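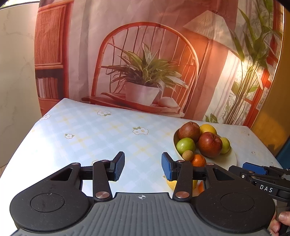

Trumthorpe Table Chores, data card

Summary
Trumthorpe is a set of 400 short recordings of fruit being moved between a dish and a tablecloth with hand-held grippers. We made it to find out if a machine can clear up after breakfast yet. It can't, but it now fails in more interesting ways.

What's in it
Apples, citrus and other round things that would like to be on the floor. The cloth is checked and printed with flowers, and the Holub model has tried to pick up the flowers. We kept the cloth.

Splits
train: 200
validation: 148
test: 52

Results so far
Zanitz, our baseline, finished 14 of the 52 test chores. A chore counts as finished when the listed fruit is in the dish and the dish is still on the table. The second half of that rule was added in January.

Known problems
- Strong light on the cloth washes out the pattern in places.
- Fruit hides behind other fruit, and often behind the gripper.
- Bruising is not scored. Perhaps it should be – the pears had opinions.
- No dishwashing, folding or anything with soup.

Loading
Unpack the archive and point the Tradach reader at the top folder. It will complain about a missing index the first time, then build one.

Last updated 14 August 2019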